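Skistmont Eaters list — message 2342

On Monday's digest a member wrote:

> Branow has reopened under the same owners and I can't praise it
> highly enough. Seven courses, all local, and the bread alone is
> worth the trip. Easily the best kitchen in Skistmont. Book now,
> they are nearly full until the new year.

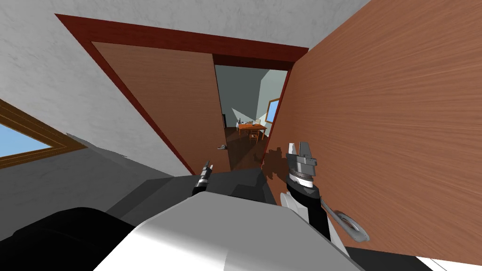
Reading time: 2 minutes

Best kitchen in Skistmont according to whom? I went on Thursday with my sister and I'd like to put a word in before the whole list rushes to book.

The 7 courses are really four. An olive is not a course, and neither is a spoonful of broth in an egg cup. The bread was good, I'll give you that, though we had to ask twice for butter and it came on the bill. The lamb was fine. The beetroot thing tasted like every other beetroot thing I've been given in the past five years, with the same goat's cheese and the same scattering of seeds.

As for "all local", I asked where the fish came from and was told "the usual people". I asked who they were. Our waiter went off to find out and came back with the pudding menu. Perhaps it is all local — I'd just like somebody in the building to be able to say so.

It cost us 60 pounds a head before drinks. For that I could eat at Haque three times, and at Haque they fill the plate and leave you alone until you've finished what's on it.
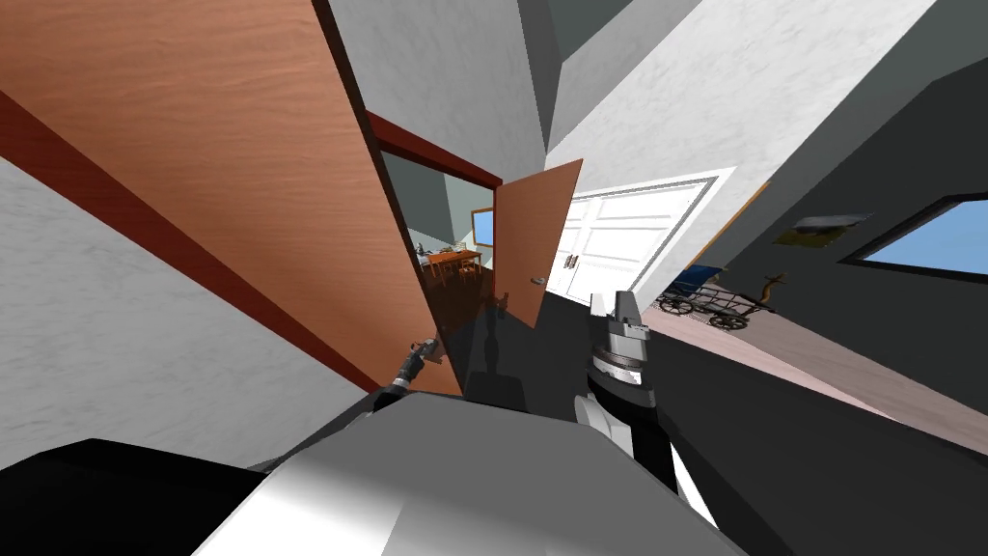 And I don't believe the "nearly full until the new year" line either. There were five other people eating on the night we went, and when I rang the next morning to ask about a table for my brother's birthday I was offered any evening I liked. Every place says it is nearly full in December. Putisine said it too, last winter, right up to the week it shut.

I also wonder about the 500 five-star reviews they mention on the menu card. Were those for the old Branow? It had a different cook and a different menu, and you could get pie and mash on a weekday. If the stars were earned by the pie, then bring back the pie.

Has anyone been for lunch? It's a shorter menu and I'm told it's half the price, but I was told a lot of things about dinner as well. I'd be glad to hear from someone who paid for their own meal and wasn't there on the opening night.

We use cookies to remember your list settings. By carrying on you agree to this. Accept | Manage cookies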